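Went out to the Celtbridge open day on the long weekend and came home with sore feet, a fridge magnet and a lot of opinions about benchtops. A few of you asked for a write-up because you're doing kitchens too, so here goes.

For anyone who hasn't been, Celtbridge is the stone yard past the Prillgate roundabout, the one with the slabs lined up along the fence. They've been cutting stone there since 1976 (it's painted on the side of the shed in numbers as tall as me) and they open the whole place up twice a year, once in June and again in October. The rest of the time you get the showroom and a cup of tea, and that's your lot.

## Getting in

Free entry, but you need to book a slot for the saw shed tour. I hadn't. I got there a bit after ten, the car park was already full, and I ended up on the grass beside a ute with a whole dog family in the tray. The girl at the gate found me a spot on the 11.30 group and gave me earplugs and a sticker.

Wear closed shoes! It says so on the website and people still turned up in thongs and got sent off to look at the samples instead.

## The yard

The slabs stand on edge in big A-frames, sorted by colour more or less, and you can wander up and down the rows for as long as you like. I'd only ever seen stone as those little squares in the shop, and I can't tell you how different it is full size. A square of the stuff I'd been calling "the beige one" looked like porridge. The slab looked like a riverbed, with all the dark bits running through it on a slant, and I stood in front of it long enough for a man with a clipboard to ask if I was all right.

They'd chalked prices on some of the offcuts down the back. There was one going for $1268 that would have done my whole bench with a bit left over, and a long skinny one for $90 that somebody had already put a SOLD sticker on. I'm still cranky about the skinny one. It would have made a perfect laundry shelf.

## The saw shed

Loud, wet and brilliant. You stand behind a yellow line and they run a slab through the bridge saw, and the water goes everywhere, and then they shut it all down so you can have a look at the cut edge. Ours took so long that a few of the kids wandered off, but I could have watched another one. The bloke running it let us feel the edge before and after polishing, and the rough side is properly rough, like a cheese grater.

After that there's a table of edge profiles to handle. Square, pencil round, bevelled, ogee (fancy, not for me) and bullnose. I went in dead set on square and came out wanting bullnose, mainly on account of my hip, which has met the corner of my current bench more often than I'd like.

## The kitchens

This was the part I'd driven out for. They've got a row of working display kitchens in the second building, done up with proper taps and cupboards and things left out on the benches so it feels like somebody's house. You're allowed to touch everything. People were opening drawers, leaning on the islands, pretending to chop. One couple had a full-blown argument about where the toaster would go.

I spent most of my time with the speckled granite, the cream and beige one with black and charcoal flecks and a bit of a greenish-yellow tinge in places.

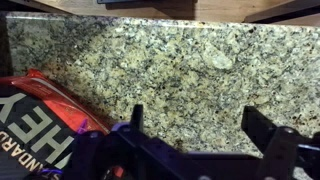

I'd written granite off as a bit old hat, to be truthful. My nan had it, my aunt had it, every motel bathroom has it. But up close there's so much going on in it! Some flecks are pinpricks and some are great big blotches, there's a blue-grey in with the black, and you get a pale creamy patch here and a dark brown muddle there. If you want your bench to look the same from one end to the other, you'd hate it. I liked that it didn't. I also liked it next to timber, with that warm light brown, and I'd been planning on white cupboards right up until that minute, so thanks very much, there goes the budget.

The other thing about a busy stone is crumbs. I've lived with a plain white laminate bench for years and it shows every single toast crumb and every tea ring, and I'm forever wiping it. I reckon you could lose a whole slice of fruit toast on the speckled one. Whether that's a good thing depends how you feel about ants.

I asked about sealing, and was told it depends on the stone and to ask for the care sheet when I order. I asked about hot pans and got told to use a trivet. I asked about red wine and the lady laughed and said wipe it up.

Two kitchens down there was a very dark polished one that looked gorgeous from the doorway and was covered in fingerprints when you got near. Poor thing had been patted all morning.

## Food and stalls

The Netik van was doing coffee and egg rolls out the front. Coffee good, egg roll enormous, queue ridiculous. Kaewmanee had the stall next door with noodles and little coconut pancakes, and if I'd known I'd have skipped the egg roll and had two serves of those. They sold out by one, so go early.

There was also a table of offcut trivets and cheeseboards for the school fundraiser. I bought a trivet. It weighs as much as a brick and I carried it around all day in a tote bag like a goose.

## Would I go again

Yes, and I'm going back before then anyway. You can put a hold on a slab for 48 hours with no deposit, so I did that with the porridge one and then drove home and held a paint chart up against every wall in the house. My other half thinks it's "a lot of dots". He's coming out with me to see it full size before the hold runs out.

If you go, take your measurements, a cupboard door if you can unscrew one, and a jumper, because that second building is freezing. Parking on the grass is fine unless it's rained.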